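Siriwan round steel parts plate, small size
Reviewed by Nipon Ongart
Filed under: bench accessories, trays and mats

I rebuild small gearboxes, mostly right-angle drives from bench tools and a few camera heads. The usual problem is keeping gears from one stage together while the housing is being cleaned. I had been using jar lids. In December I replaced them with two Siriwan plates and a Clunditar bench cloth, and I have used both on every job up to now.

What you get

The plate is a flat disc of plain stainless steel, sold singly in a paper sleeve. There is no magnet and no rubber foot. My two differ slightly in finish, one having coarser brush marks, but both sat flat when checked on a surface plate. The listing gives no thickness. The cloth is sold by length from a roll, hemmed on two sides only, and the cut ends need tape or a stitch if you plan to wash it.

Flatness and stability

A flat plate suits bevel gears, which stand on their back faces and stay where they are put. Spur gears lie flat and are just as stable. Shafts, pins and bearing balls are another matter. They need a raised lip, and this plate is the wrong product for them. I keep a lipped dish next to it for anything that rolls.

On bare wood the plate slides if bumped. On the cloth it resists a light push, and a harder one drags the cloth along with it. Clipping the cloth at the corners of the table cures that.

Visibility

Silver gears on a silver plate are harder to pick out under a low lamp, where reflections from the surface compete with the tooth edges. Raising the lamp and moving it to one side helped. Gears placed directly on dark cloth show up better, particularly small ones, and I now inspect teeth there and use the plate for holding only.

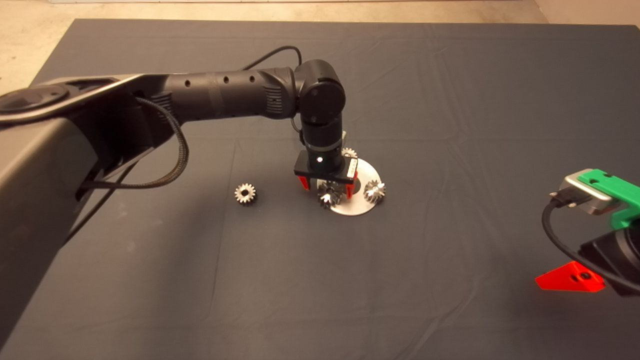
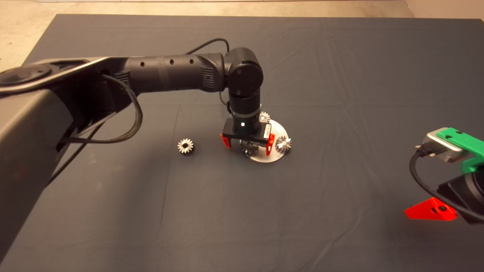

Round metal plate with gears on it, dark gray cloth underneath.

Capacity

Three small gears fit with enough space to get fingers between them. I would not load more than that, as the teeth begin to touch when the plate is lifted. For a longer gear train, use a second plate and label both. Kamol Meesuk, who shares the workshop, prefers one large rectangular tray with dividers. His tray holds more, but it has to be emptied completely before it can be cleaned.

Cleaning

Light oil wipes off with a dry rag. Old grease took mineral spirits and a second pass. The brushed surface holds a gray film in the grain, visible mainly on a white paper towel, so wipe along the brush marks. After three months there is no rust. There are a few fine scratches from sliding gears across it, none deep enough to catch a fingernail.

The cloth is less easy to keep up. It creases when folded and the creases stay through a full day's work. They do not affect the plate, but a very small gear can end up leaning on one. Roll the cloth for storage. Lint has been low, though I would still keep open bearings off it.

Price

I paid 94 for the plate and 106 for the cloth at the Urnidthorpe counter, both before tax. The Dralidside plate is cheaper and thinner, and the one I borrowed rocked noticeably when pressed at the rim.

Verdict

Plate: recommended for bevel and spur gears, unsuitable for round stock and loose hardware. Cloth: adequate, overpriced for something with two raw edges. I will buy another plate and look elsewhere for the next cloth.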